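Betancur duvet cover – light blue, double

We've slept under this one since April and we love it! The Betancur is a plain, soft cover from the Omivar range, and it gets nicer with every wash (ours has been through the machine more often than we'd like to admit, thanks to the dog).

The buttons run along the bottom edge and sit flat, so your toes don't find them at night. Inside there are ties in all four corners, long enough to make a proper bow – a small thing, but it keeps the filling where it should be. Yeison Restrepo drew the pattern for the corners and changed it 3 times before he was happy. 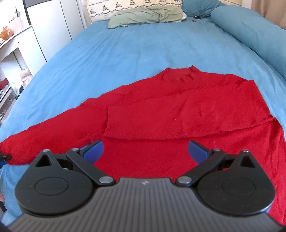

Red long-sleeved sweater on a light blue duvet.

Colour: light blue. The same cover also comes in Vamis grey and a warm cream, and the pillowcases are sold in pairs.

Size: double, 191 cm wide. Please measure your duvet first, as older ones can be a bit broader.

Care: wash at 40 with similar colours, buttons done up. Line drying is lovely if you have the weather for it, and a warm iron takes out the creases while it's still slightly damp.

Item number: Woltatow 27. Returns accepted unwashed, in the original bag.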